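Zudon puts bin picking arm to work in Kondton
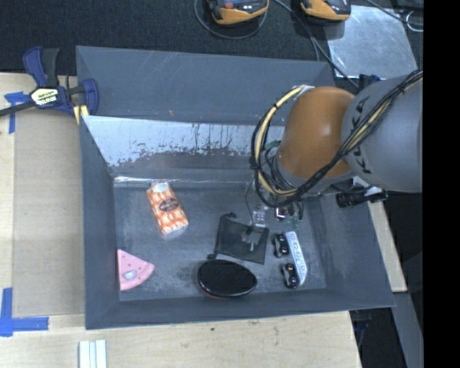

August 2020. I run the returns room at Zudon, and I've wanted to write this one for ages! Sorting mixed bins by hand used to eat up our mornings, and my wrists sure knew it. Now the arm does the reaching and our crew of 46 gets to do more checking and repacking (the part most of us like). Everyone kept their job, and three of us trained with Ong to run the cell. Our Erau site gets its own in December, and they're already bugging me for tips.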